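Wed 17 February

Soup night is mine this month, and I have known it since the rota went up, and I have prepared for it by thinking about other things. Hanneke Timmermans made hers in January. It was a split pea affair in which a spoon would stand up, and people talked about it in the stairwell for days. I have never been talked about in a stairwell, at least for soup.

So this morning I got out the recipe Aunt Linell wrote for me when I first moved away. Her handwriting leans backward, as if trying to get away from the next word. It says 700 grams of leeks, 300 of potatoes, butter "to your conscience," and then a line I have never been able to read. It is either "simmer gently" or "summer guests." I have always simmered.

The store on Stevens Street had leeks the size of table legs and a man guarding them. I asked for 700 grams. He held one up, looked at it for a while, and said it was 600. I said fine, and he said did I want a second one, and I said that would be 1200, and he said he could see I was good at math. I bought the one leek. Then I stood outside in the sleet working out whether a soup could be short 100 grams of leek without Hanneke noticing, and decided that it could not, and went back in. He had the second one already bagged.

Ursina Koller called at noon while I was rinsing grit out of everything. She has decided to leave the choir again. She left in the fall over the seating and was back by Thanksgiving, in a better seat, so I don't worry the way I used to. This time it's the new Easter piece, which has the altos holding one note for what she says is the length of a bus ride. I said it sounded restful. She said I had never understood altos. I put her on speaker and chopped, and made the noises one makes, and after a while she asked if I was building something. 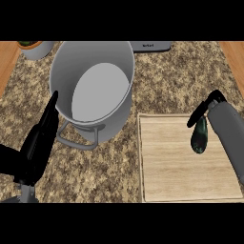

She also wants me to come to the lake in April. The cabin belongs to her cousin, who lets it out cheap before the season because the water isn't turned on until May. I pointed this out. Ursina said there's a pump, and that pumping is good for the shoulders. I said I'd look at my calendar, and then I did look at my calendar, out of respect, and there was nothing on it in April but the dentist. I may go. I could tell the dentist about the pump.

After that the afternoon got away from me. I sat down to answer the letter from the insurance people, who want to know the year my bicycle was made. I don't know the year my bicycle was made. It was there when I moved in, and the previous tenant said I could have it if I never mentioned it again. I wrote "older" on the form and put a stamp on it before I could think better of it. Then I lay on the couch for ten minutes with my eyes shut, considering the soup, and it was twenty to five.

Seven people came, and the boy from the third floor, who only eats bread. I had forgotten to borrow bowls, so two people had mugs and Hanneke had the gravy boat, which she chose herself and held like a trophy. She took one mouthful and put her head on one side. I have been looked at that way by doctors. "Leek," she said. I said yes. She said it was very leek. Then she had seconds, and I have been turning this over all evening and still can't get it to come out as an insult, though I'm sure it's in there.

The talk was all about the boiler, as usual. There is a faction that wants it replaced and a faction that wants it kicked, and they have been at it since before I came. I voted for kicking, on grounds of cost. Someone asked who was down for March and everyone became interested in their spoons, and then the boy from the third floor said he'd do it. He is nine. He said he'd make toast. It was put to a vote and carried, with Hanneke abstaining.

I got the last of them out by nine and did the dishes badly. The gravy boat has gone. I watched her carry it up the stairs with her, talking the whole way about nutmeg, and I didn't say a word. It was my mother's, but it was ugly when she had it too.

Must find out what nutmeg has to do with it. Must call the dentist. Left one window open for the leek.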